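Section 4: Working out what to buy before you set up a two-handed bench

If you skipped straight here from the unboxing section, fair enough, I would have too. But please read this one before you sign anything. I've helped plan a few of these benches now and the arms are the easy part of the budget. It's all the bits hanging off them that catch people out (me included, the first time).

Everything below assumes two arms, two fingered hands and one table, with small parts being handled by both sides.
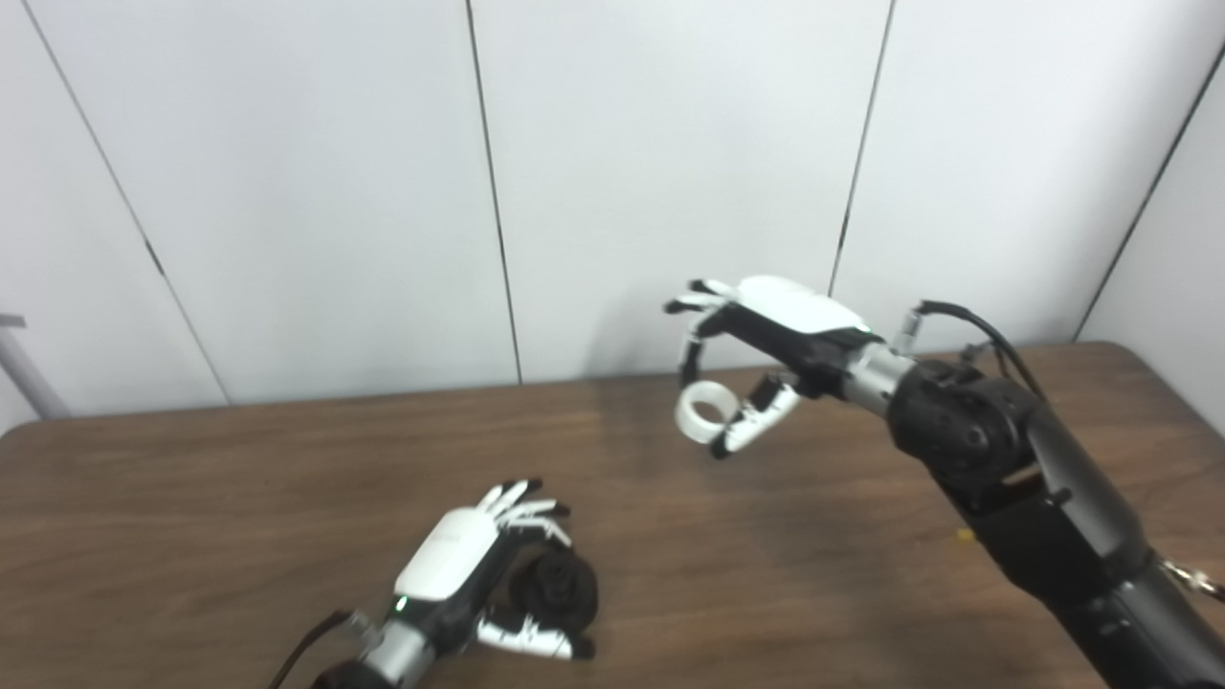 Words by Phyllis Dobson, Zarier bench planning guide
Costings checked by Bhupendra Rastogi

4.1 Decide what the hands will pick up

1. Write down the real parts, with their sizes. Rings, rolls and discs are a good starting set. A ring asks for a proper pinch between thumb and fingers, and a dark, ridged disc sitting on the table wants a hand that can curve over it.

2. Mark each part as a one-hand job or a two-hand job. If your whole list turns out to be one-hand jobs, stop and price a single arm. I mean it! You can always add the second later.

3. Ask the supplier for a trial with your own parts. Ulorik let us post ours in, and we changed our minds on fingertips after that.

Note: Fingered hands cost more than a plain two-jaw gripper, and they take longer to set up. If a plain gripper will do all your parts, buy that and spend the change on spares.

4.2 Measure the table

4. Leave a good stretch of bare tabletop between the two hands. It looks like wasted space on a floor plan and people always want to fill it with bins. Don't, at least for the first month.

5. Check the reach to the back edge. Ours is hard up against a wall, so we set the arm limits before we let anything move at full speed.

6. Pick a surface you can live with. We kept our brown wooden table and I'm still happy with the colour, as white and black parts both show up well against it. It does have a bit of sheen, so try your lights before you bolt anything down.

Caution: Keep your own hands off the table while the arms are powered. Fit the stop button where you can reach it from your chair, and test it each morning.

4.3 Price the small stuff

7. Cables. Count on a loop of slack at every wrist and forearm, and order one spare set per arm. A Zavine cable set cost us $111, and we bought 2.

8. Clamps and fittings. The Lengyel mounting kit was $424. I tried to get by with hardware store clamps and I don't recommend it.

9. Spare fingertips and covers. We put $655 aside for the first year and I'd do the same again.

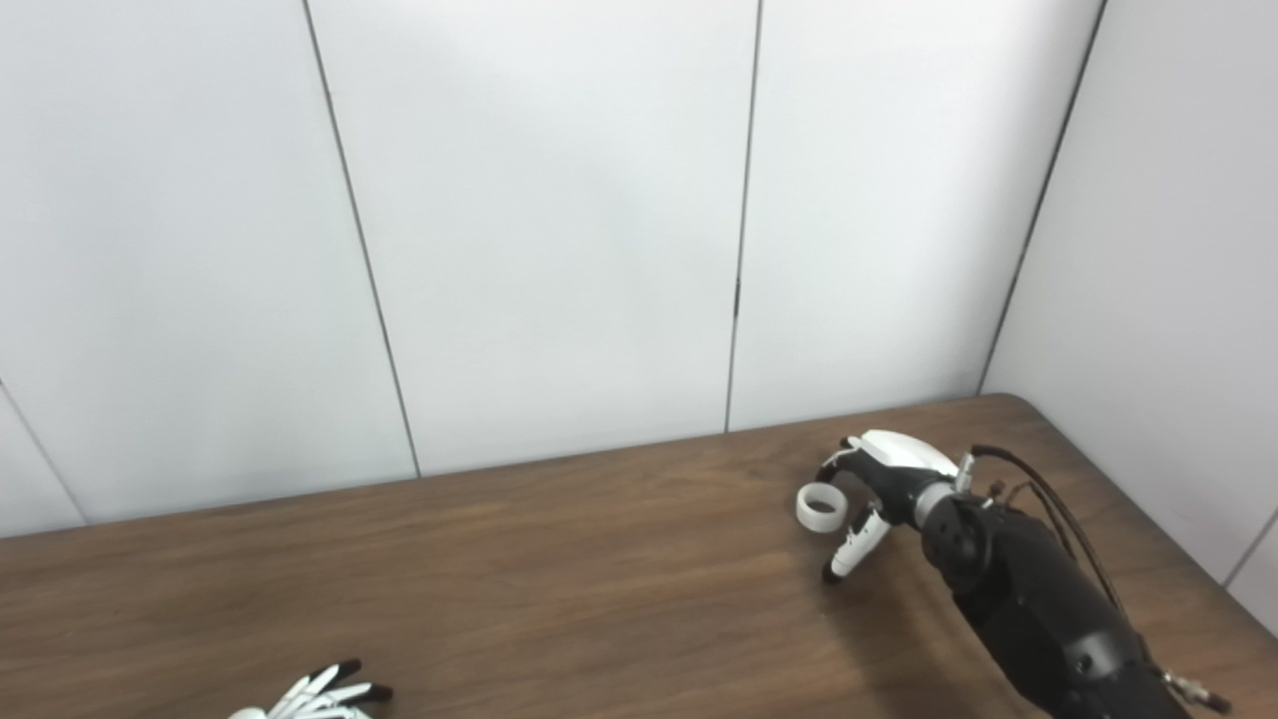
Fig. 4-2. Ring held just clear of the tabletop, cables looped above the forearm.

10. Add freight, and ask whether the price includes tax. Bhupendra caught that one for me on our second quote, bless him.

Note: Get the warranty terms for the hands separately from the arms. They may come from different makers, with different start dates.

4.4 Place the order

11. Order the mounting kit first and the arms last. Ours went in before July and we still waited on clamps.

12. Keep your parts list from step 1 with the quote. You'll need both when you get to Section 5 and start setting grip force.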